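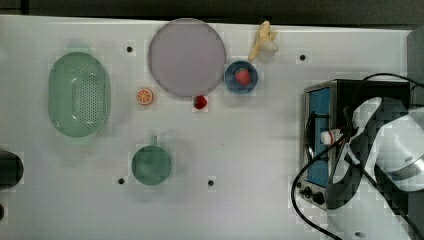
Acta de la reunión del grupo de cocina compartida de Buston
19 de noviembre de 2019

Asistentes: Sayaka Yoshida (modera), Riku Wada, Gifty Ackah, Yoga Harahap. Excusa su ausencia Takeshi Nishimura.
Toma nota: Gifty Ackah.

1. Acta anterior
Se aprueba con una corrección: la cena de octubre fue en el local de la calle alta y no en Wetonia.

2. Balance de la cena de otoño
¡Qué noche tan bonita! Se vendieron todas las raciones y hubo gente que se quedó a charlar hasta que apagamos las luces. Quedan 678 euros en la caja después de pagar el alquiler y la compra. Riku destaca la sopa de calabaza, que mucha gente pidió repetir – se pasará la receta por correo a quien la quiera. Lo único flojo fue el postre, que salió tarde por culpa del horno pequeño.

3. Menú de invierno
Yoga presenta su propuesta, que bautiza como Nông: caldos largos, verduras de raíz, arroz y encurtidos hechos por nosotros. Gusta muchísimo. Sayaka pide que haya al menos tres platos sin gluten y Yoga dice que ya los tiene pensados (el curry de nabo promete una barbaridad). Gifty se ofrece a probar el pan de mijo en casa antes de fin de mes.
Se aprueba el menú por unanimidad, a falta de decidir el postre. Hay dos candidatos: peras al vino y arroz con leche y canela.

4. Compra conjunta
Branel nos sirve las legumbres si el pedido llega a 10 sacos. De momento hay apuntados siete. Riku hablará con el grupo de Wetonia, que también cocina mucho garbanzo y quizá quiera sumarse.

5. Taller para familias
Sigue adelante, con muchas ganas. Plazas para 11 niños, cada uno con una persona adulta. Takeshi manda por escrito su idea de empezar con masas sencillas y dejar los cuchillos para la segunda sesión; a todos nos parece bien. Falta confirmar el horario con el local.

6. Ruegos y preguntas
Yoga pregunta por las llaves del armario grande. Las tiene Sayaka, que hará una copia.
Gifty recuerda que los delantales están todavía en su casa, lavados y sin planchar.

Tareas
Riku: llamar a Wetonia y cerrar el pedido con Branel.
Yoga: lista de ingredientes del menú de invierno.
Gifty: prueba del pan y receta de la sopa.
Sayaka: llaves y horario del taller.

Se levanta la sesión a las nueve y media de la noche. La próxima reunión se convocará por correo.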